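Rental Kitchens Need a Published Depth

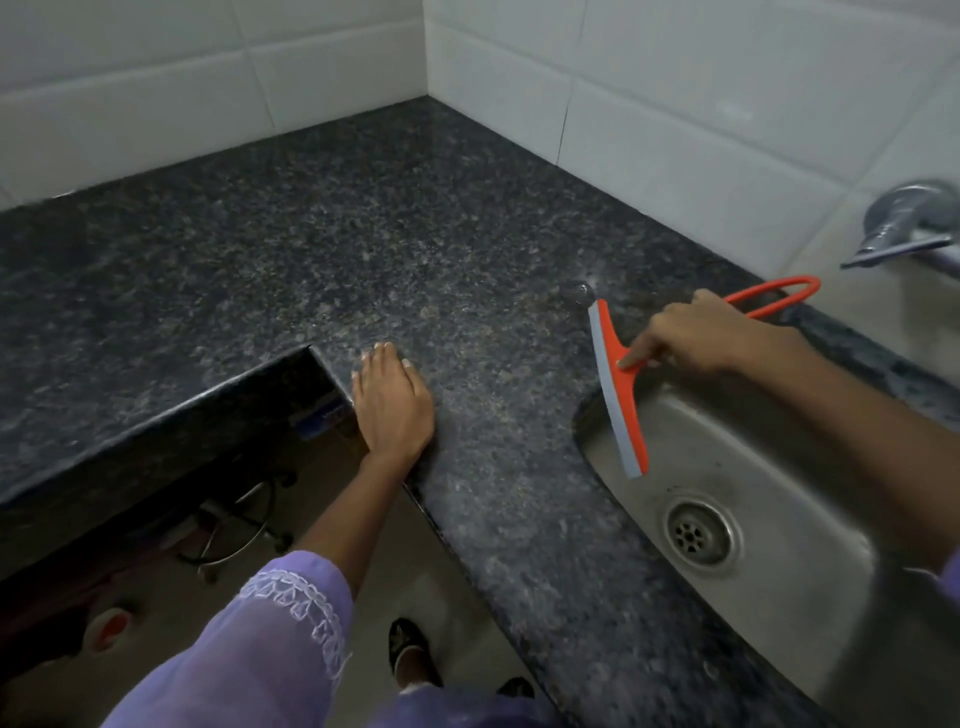
Gudrun Nolte

Apartment listings give floor area to the square foot and say nothing usable about the kitchen counter. A tenant learns that the surface is stone, that the kitchen is "full," and that appliances may or may not be included. Usable depth, the dimension that decides whether a cutting board and a dish rack fit one behind the other, is left out.

I think landlords should be required to state it. The measurement takes a tape and a minute. It should be taken from the finished wall to the front edge, at the shallowest point, and printed next to the floor area. Corner sections should be listed separately, as the inner part of a corner is storage and seldom serves as a work surface.

The usual objection is cost. Femum, a listing service I use for work, already has 77 fields in its landlord form, and 11 of them concern parking. One more number will not slow anyone down. Another objection, raised by my colleague Feng-yi Tai, is that published depth would be measured carelessly and then disputed. That is a fair point. Floor area had the same problem until the method was written down, and the disputes got smaller afterward. A tolerance of up to 9 millimeters would cover uneven plaster and most honest error.

Material is a weaker guide than renters assume. Granite tells you about heat and scratches. It does not tell you whether the sink was placed so that the only clear run is on the wrong side of the stove. Listings spend their adjectives on the stone anyway, mainly because stone sells.

Cisow, the city where I rent, is revising its disclosure form this year. The draft adds window orientation and water pressure, both sensible. Counter depth is absent from it, and so is the length of the longest uninterrupted run. I have sent in a comment asking for both, with the measuring method attached as a single page.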